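Shared flats told to clear the table in "one box" scheme

3/1/18

Tenants in shared rooms let by Grulmont are being asked to sort the clutter on their communal tables into a single box, under a tidying scheme drawn up by the home organising firm Clirnetti. The firm says a crowded table can be dealt with in 3 short sessions. It offers little to back that up.

The idea is simple enough. Everything is pulled into the middle, rubbish goes out, and whatever is left has to fit in the box or find a shelf. At one shared room the pile included a face mask, a green wrapper, a yellow foam fruit net and a crumpled cloth, with a white foam box standing ready towards the back.
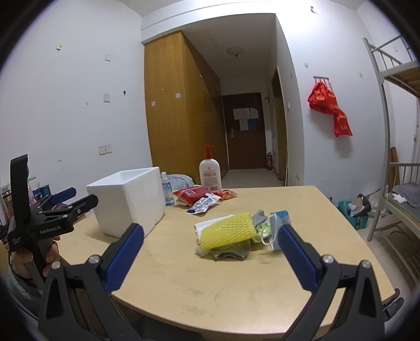 What the tenants get

Each household receives a printed sheet and access to a helpline. Grulmont is paying for up to 100 rooms and will decide in November whether to carry on. It would not say what the scheme costs, or what happens to tenants who would sooner leave their table alone.

There are other gaps. The sheet has a line for food and a line for toiletries but none for medicines, though a blister pack of pills can easily end up among the snack packets, a few inches from the pump bottle. 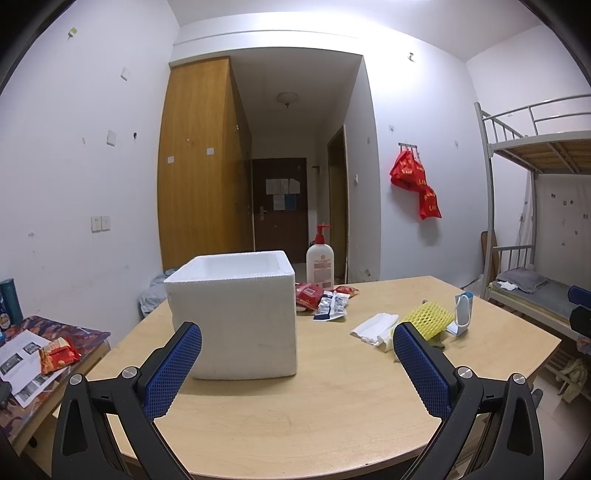
Nor does it mention packing foam, which takes up plenty of space in a bin and is not collected everywhere. Clirnetti says a second version of the sheet is being written – it gave no date.

A similar plan from Grusov was dropped after one winter. Grulmont says this one is different, but has yet to explain how.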